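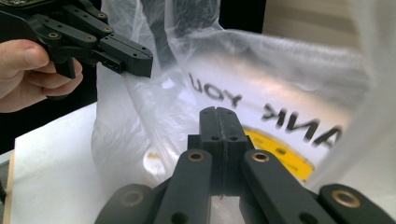 Tredmont Home Brewers and Picklers Club: Kitchen Notes

Salting Cabbage for a First Batch of Kraut
Posted by Da-eun Cha, Aug 9, 2025

So a bunch of you asked me after the last meeting how I get my cabbage to give up so much water, and I promised I'd write it down (sorry it took a while!).

Start with a firm green head, the heavier the better. Pull off the floppy outer leaves but keep one, you'll want it later. Quarter the head, cut out the core, and slice it as thin as you have the patience for. I'm a knife person, though my sister swears by her mandoline.

Now weigh what you've got. For every 900 grams of sliced cabbage I use 18 grams of plain salt, no iodine. Toss it in your biggest bowl, wait 17 minutes, and then squeeze. Really get in there! It should go limp and start dripping through your fingers. If it's still squeaky, walk away and come back.

Pack it into a clean jar a handful at a time, pressing down hard as you go, and pour in whatever liquid is left in the bowl. Tuck that saved leaf on top and weigh it down so everything stays under the brine. Leave some headroom – I didn't once, and my counter smelled like kraut until September.

Loosen the lid once a day for the first week. I start tasting at day 11 and usually move the jar to the fridge a few days after that. Caraway seeds go in with the salt, if you like them.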